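4.2 Shared rooms and the things left in them

The second group of sites differed from the first in one respect that turned out to matter more than floor area, which was that people worked standing up. In the offices at Himmont almost everyone had a desk, and a desk is a fairly good machine for keeping a person's belongings within a metre of that person. In the workrooms at Skesitmont there were hardly any desks. There were surfaces, and whoever reached a surface first had it until lunch.

We had expected the standing rooms to be tidier. Our reasoning, set out with some confidence in the pilot report, was that a person without a desk has nowhere to let things pile up. The reasoning was sound and the rooms took no notice of it. Items migrated to the nearest flat thing, and when the flat things ran out they migrated to the seats. Of the 33 rooms in the full sample, 16 had at least one seat that went unsat upon for the whole of our visit, its working life given over to coats, cable and in one case a tray of seedlings.

Seats were coded under three headings: sat on, stored on, and idle. The third caused most of the arguments between coders. An empty chair at eleven in the morning may belong to someone fetching tea, or may have been empty since the spring, and it looks much the same either way. We settled on a rule that a seat was idle if it was clear at both the morning and the afternoon round and had not moved in between. Chairs on castors made this harder than it sounds, as did the cleaners at Virham, who straightened every chair in the building at noon and so wiped out two days of our position data before we thought to ask. 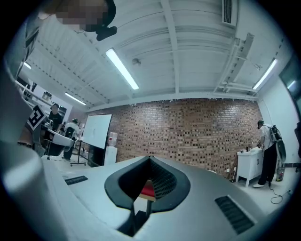
Whiteboards were a separate matter. Every shared room we visited had one, and the booking forms gave the whiteboard as a reason for choosing the room more often than they gave light, heating or quiet. Use was another story. We noted the state of each board on arrival and on departure, with three grades of coverage (clean or faint marks only; partly written; full). Most boards left the day in the grade they had entered it. The commonest content on the partly written ones was a request not to rub something out, the something in question having usually been rubbed out.

It would be easy to conclude that the boards were a waste of wall, and the facilities manager at one site had reached that conclusion well before we arrived. We are less sure. People stood near them. In rooms where the board was on legs or leaned against something, groups tended to gather on the side it faced, and the floor in front of it stayed clearer than the floor anywhere else. A large blank board seems to work as a sort of polite notice that this patch is for standing in. Whether a large blank sheet of plywood would do the same is a question we put to the estates office, which declined to buy one.

Floor space was scored using the Cavalcanti sheet, a one-page form we drew up for the pilot and have been amending ever since. It divides a room into squares of one pace and asks whether each can be walked across without stepping over or around anything. Across all rooms we scored 537 squares as blocked. Stands and trolleys with wheels accounted for a larger share of these than fixed furniture did, which surprised us until we had spent a week walking round them. A heavy cupboard is put against a wall and stays there. A thing on wheels is put wherever it was last wanted, on the understanding that it can be moved by anyone, and so is moved by no one in particular.

Several staff told us, unprompted, that their room had been much clearer the week before. We heard this at every site. As we had not been there the week before we can offer no figures, though we note that on our second visit to Himmont in March the same claim was made about the week after our first.

Agreement between coders was good for seats, fair for boards and poor for floor squares, mainly owing to a difference of opinion over trailing leads. One coder treated a lead as an obstacle and the other stepped over it without noticing — a habit that probably says something about their respective homes. Squares blocked by leads alone were therefore left out of the comparison in section 4.3, and the totals given there are lower as a result.

Figure 4. A shared workroom in use, with a mostly blank whiteboard on the far side.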